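Two Fingers, Three Controllers

Aug 2, 2018
4 min read
11 shares

Hand-held grippers are cheap to build and hard to compare. The jaw is simple. The differences sit in the pad compound, the linkage and the board that logs the opening width. For this comparison we kept the pads and swapped the controllers, one each from Ereck, Tazi and Bulivard.

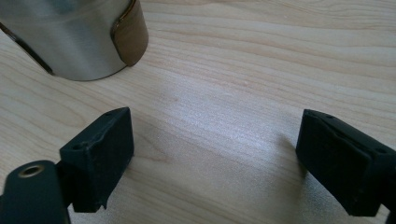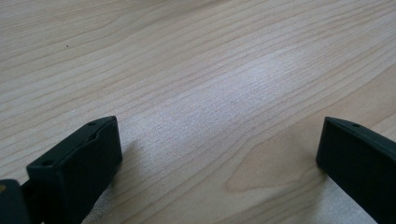 Black two-finger gripper over the wooden bench top.

Each controller ran 100 open-close cycles with nothing in the jaw, then 200 picks on smooth metal cylinders. The empty cycles matter more than they sound. They show how far the zero point drifts before load enters the picture.

The Ereck board held its zero but reported width late, and the lag grew as the jaw moved faster. Tazi was quicker and noisier – the signal needs a filter, and the supplied one is too heavy for fine work. Bulivard fell between the two on both counts and was the only unit that recovered from a pulled cable without a restart.

Camera placement was a separate problem. A wrist camera has to see both fingertips at full opening, which forces a wide lens and bends straight edges near the corners. Pale wood also throws glare back into the lens. We fixed exposure by hand before every run.

Jarkorow promised a fourth board in March. It did not arrive in time for these tests. Of the boards we ran, we would buy the Bulivard and write our own filter for the Tazi.

3 comments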